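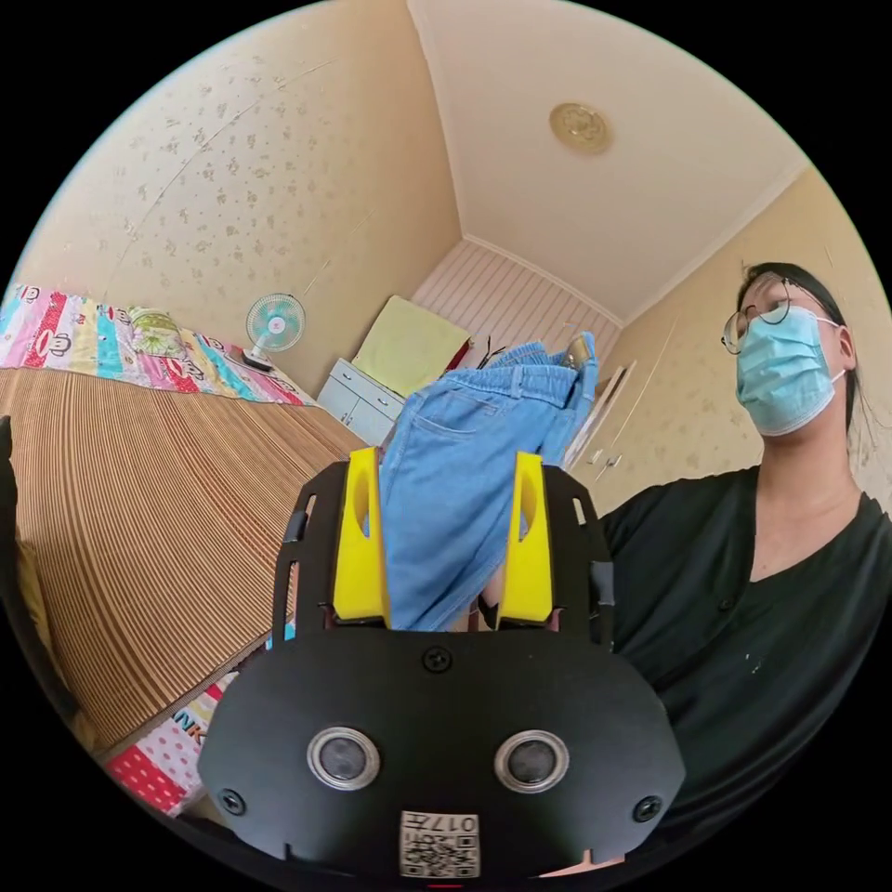

Clemine Laundry Hand: tips from a long month of folding

The Clemine is a hand-held gripper you rent by the month. You pinch clothes with it, it records how you pinched them, and the recordings go off to teach a folding machine you can't buy yet. In August I folded 2650 items with mine, and I have never been so well informed about my own shorts.

What helped:

Start with denim. It holds its shape and the fingers get a proper grip on a waistband. Satin slides out and lies there looking pleased with itself.

Pinch at the waistband, beside a belt loop if there is one. The loop itself is tempting, but the whole garment then spins like a ham in a butcher's window.

Lift straight up, slowly, and wait for the swinging to stop before you lower. The manual says 2 seconds. Heavy jeans want longer.

Keep your free hand low. It's fine to steady a hem, but if you do the fold by hand, the Clemine learns that laundry folds itself — a belief already common in my house.

Work on something flat and firm. A bed with a woven mat over it beats a bare duvet, which swallows socks.

Empty the pockets first. I found a bus ticket, a walnut and most of a crayon.

Wipe the lenses with a dry cloth before each session. Lint gets everywhere, and a fuzzy recording is sent back with a polite note.

Stop at 100 items. After that your wrist starts making decisions on its own, and they are poor ones.

Is it worth renting?

The Trostholm is lighter and its fingers close more softly, so it's better for knitwear, but the charging cradle is the size of a toaster and the app logs you out mid-towel. The Clemine is plainer and has a trigger you can work in your sleep. I'd take it again for trousers and sheets, and leave the sweaters to the Trostholm.

Neither will put anything away in a drawer. For that, carry on as before.

Replacement finger pads are part 2072. Order them early; mine took most of the rental to arrive.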